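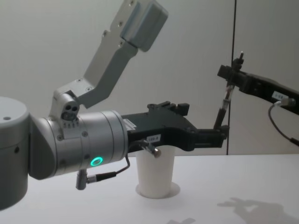
Can two arms do your chores yet? (small jobs thread)

tuldale_tom
OK so my brother-in-law told me over dinner that in two years I won't be unloading my own dishwasher, and I laughed so hard I had to put my fork down. I run a little frame shop, 23 jobs on the wall right now, and I'd love a machine that could just hand me stuff. Pens, clips, the tape. Is anybody here seeing that for real? I don't mean a factory line where the same part shows up in the same spot all day.

mmorais
Define "hand me stuff," Tom! Passing a thing from one hand to the other is harder than people think. Both sides have to agree on where it is, and a pen is skinny, so a tiny miss and you've closed on air. My three-year-old took months to get good at it (and still drops the spoon).
- Matilde Morais

gluepot40
Disagree with all the gloom. Bolted to a bench with good light, two arms can do plenty. The trouble is my kitchen isn't a bench. My kitchen has a cat in it.

hauke_r
I'm with gluepot on the bench part. Look at this one, black finger reaching in on the left and the rod held on the right with its tip right there. Clean white table, nothing in the way. I'd want to see it with a junk drawer dumped out underneath before I got excited.

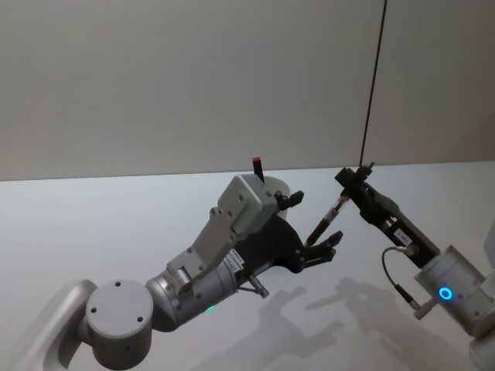

Re: what would you pay for it?

tuldale_tom
Fine, fun question. If something could put away pens and cups at my shop every night I'd go 2000 bucks and not a penny more. My evening cleanup takes 40 minutes and I hate every one of them.

gluepot40
You'd spend the 40 minutes babysitting it. I had a Wanitz floor sweeper for a while and mostly I carried it out from under the couch.

mmorais
My sweeper is a Cadel and I love it, so there! But a sweeper only has to bump into things. Picking up is a whole different job. Wet glass, floppy towel, a sock that's half inside another sock... I'd trust a machine with a marker way before I'd trust it with my grandmother's cups.

hauke_r
Tom, I'd skip the arms and buy a pegboard. Marinho has them for 118 with the hooks. Put the tools back as you go and your cleanup is done.

tuldale_tom
Hauke I HAVE a pegboard. The hooks are full of hats.

mmorais
Then your first robot can hang up hats. Start with the soft ones, nothing breaks if it drops them. I still say dishes are a long way off, but a shop helper that fetches one thing at a time, slowly? I'd try one.

gluepot40
Slowly is fine by me as long as it works while I'm asleep. Does anyone know how loud these arms are? My bedroom is right over the garage.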